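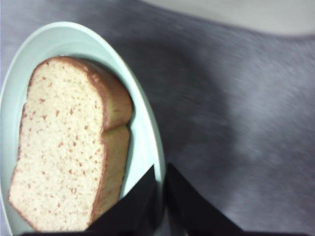 Zsolt Csonka wrote to us in December to ask whether it was normal for a grown man to get up at five in the morning and look at a jar. It is, if you have a sourdough starter. His other questions were better, and most of them have ended up on this page.

Frequently asked questions
Wikow Bread Club

Do I need to know anything before I join?
No. You need a bowl, an oven and a tolerance for flour in your cuffs. Several members joined having never baked anything that didn't come out of a box, and one or two are still at that stage and perfectly happy.

What does it cost?
Membership is 8 a month, which covers flour on club nights and your share of the oven. Bring your own tea towel. The club tea towels have seen things.

When do you meet?
Monday evenings, in the old bakery behind Antunes. The door sticks. Push harder than seems polite.

My starter smells of nail varnish. Have I killed it?
Almost certainly not. It's hungry. Throw most of it away, feed what's left with equal weights of flour and water, and do the same again the next day. If it has gone pink or orange, or grown fur, then yes, say a few words and bin the lot, jar included if you can bear it.

Can I have some of the club starter?
Yes, please take some. It lives in the fridge and doubles whenever we turn our backs. Ilídio Neves looks after it and will give you a spoonful in a jar along with a talk. The talk is longer than you expect. Don't sit down.

Does it have a name?
It has had several. We don't discuss the vote.

Why is my loaf flat?
Usually it was left to rise for too long, or not long enough, which we realise is a maddening answer. Poke the dough with a floury finger. If it springs straight back, wait. If the dent fills in slowly, bake it. If it sighs and collapses, make focaccia and tell people that was the plan.

Why is it gummy in the middle?
You cut it while it was hot. We know you did. Leave it 2 hours, in another room if necessary. If you did wait and it's still gummy, bake the next one for ten minutes longer and check your oven with a cheap thermometer, as the dial on most ovens is more of an opinion.

Is it all sourdough?
It was for the first year, and it nearly finished us. Conceição Seixas then brought in a plain white tin loaf made with yeast from a packet, and it was gone before the kettle boiled. We now do tin loaves every other week. Some people feel this is a lowering of standards. They eat it anyway — with butter, in silence.

How do I get a soft white loaf like that at home?
Use milk for half the liquid, add a knob of butter, and knead for longer than you want to. Once it's out of the tin, put a cloth over it while it cools and the crust will stay soft. Slice it thick. Thin slices are for shops.

What flour should I buy?
Strong white from the supermarket is fine. Members who drive out to the mill at Brerkau will tell you otherwise, at length, and they do have a point about the rye. If you go, take cash and don't buy the big sack on your first visit. Flour goes stale and moths are real.

How should I keep bread?
In a bread bin or a paper bag, at room temperature. The fridge makes it go stale faster. What you won't eat in two days should be sliced and frozen, then toasted as you need it.

Can I bring children?
Yes, if they can be kept away from the oven door. They tend to be better at shaping rolls than their parents, so prepare yourself.

Is there a competition?
We send loaves to the Prostau show every year. The best we've managed is "highly commended" for a plait, and the certificate hangs over the sink, where it is slowly going wavy.

Can I have my money back if I don't like it?
Within the first month, yes. Write to Sihan Li, who will be nice about it. You can keep the starter. In fact we'd rather you did.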